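Rashti: conjunto de dados de manipulação em simulação
Clube de Robótica Petov, versão de 2023-06-09

Olá, e obrigada por ter chegado até aqui! O Rashti nasceu como trabalho de fim de ano do nosso clube e foi crescendo mais do que a gente esperava (a ideia original cabia numa folha de caderno). É um conjunto de episódios simulados em que um braço com garra de dois dedos trabalha em volta de um suporte azul-escuro de quatro hastes. Tudo foi gerado por alunos, nos computadores do clube, entre uma aula e outra.

O que vem no pacote: 191 episódios, 3.594 quadros extraídos deles e um arquivo de anotações por episódio. Os episódios estão em 4 pastas, uma para cada variação de iluminação. Os quadros têm uma granulação fina, que deixamos de propósito, então por favor não abram uma issue por causa disso.
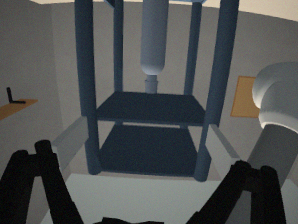 As anotações trazem a posição das juntas, a abertura dos dedos e um rótulo de fase (aproximação, contato, recuo). Os rótulos foram feitos à mão pela Catarina Pacheco e pela Simin Hassanpour, e onde as duas discordaram ficou valendo o da Simin, com a observação "revisto" na última coluna. Em 3 episódios falta a abertura dos dedos; a lista está em faltantes.txt.

Para usar, descompacte tudo na mesma pasta e rode carregar.py. O script reclama se o caminho tiver acento ou espaço, e ainda não conseguimos consertar isso, desculpem!

Limitações: o cenário é sempre a mesma sala, de paredes lisas, e não fizemos nenhum teste com robô de verdade. Quem treinar um modelo só com isto vai precisar de mais variedade.

Agradecimentos à professora Celeste Barreto, que leu cada versão deste texto, e ao Henk Nijs, que refez o exportador em maio.

Uso livre para fins de ensino, citando o clube.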